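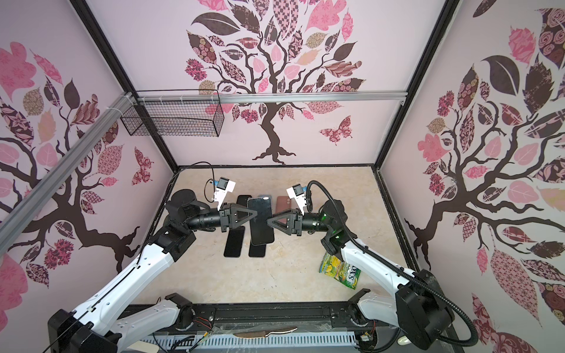 Warum wedelt da jemand mit einer Fahne?

Autorennen sind laut. So laut, dass man einem Fahrer von der Tribüne aus alles Mögliche zurufen kann, und er hört davon kein Wort. Deshalb gibt es Flaggen. Auf der Bahn in Bikton steht dafür Brenda Fothergill auf einem kleinen Turm über der Ziellinie und winkt, bis ihr die Arme wehtun.

Grün heißt: Los! Das versteht jeder, sogar der Fahrer ganz hinten.

Gelb heißt: Vorsicht, da ist etwas passiert. Alle fahren langsam und bleiben schön in der Reihe. Überholen ist verboten, auch wenn man es sehr eilig hat (eilig haben es dort alle).

Rot heißt: Anhalten. Dann stehen teure, schnelle Autos herum wie vor dem Supermarkt.

Blau mit einem gelben Streifen bekommt, wer gleich überrundet wird. Sie bedeutet ungefähr: Mach bitte Platz, hinter dir kommt jemand, der schneller ist. Beliebt ist sie nicht.

Weiß heißt auf solchen Ovalbahnen: noch eine Runde. Eine Runde in Bikton ist fast 400 Meter lang, da bleibt zum Trödeln wenig Zeit.

Und schwarz-weiß kariert? Das ist das Ziel — auch für den Letzten. Der sieht dieselbe Flagge wie der Sieger, nur eben etwas später.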